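Filed under: Rainy Day Setups
By Sorcha Hanrahan – August 7, 2023
11 comments

Part 2: Setting up the letter sort

I've run this one on my own table all through July and changed my mind about the order twice, so go with the steps as they are now.

1. Clear a big table and give it a wipe. Foam letters pick up every crumb going, and you'll be peeling toast off the "k" otherwise.

2. Put out three plates in different colours, well spread, with a good gap in the middle. Mine came from the op shop in Clenholm, but anything with a bit of a rim will do.

NOTE: Steer clear of patterned plates. I tried a floral one and the little letters just vanished on it!

3. Scatter a small handful of foam letters in the gap. Don't tip out the whole tub (mine's a 200-piece and I did exactly that the first time – chaos).

CAUTION: Foam letters are a choking hazard for under-threes, and for dogs who think they're three. Count them back in when you pack up.

4. Start one plate off with a single letter so everyone gets the idea. I like an orange "a" on the beige plate, with the other letters left out in the middle to be sorted.
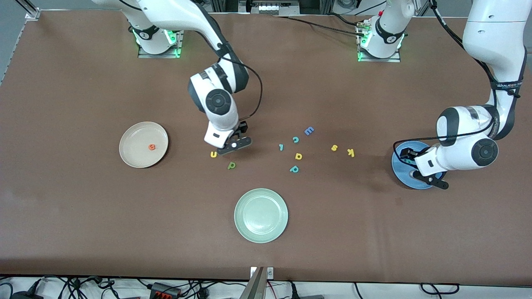 5. Pick your rule. Colour is the easiest, vowels and consonants is harder, and spelling a word on each plate will keep a seven-year-old going right up to lunch.

6. When you're done, rinse the letters in a colander and dry them flat on a tea towel.

Shared 600 times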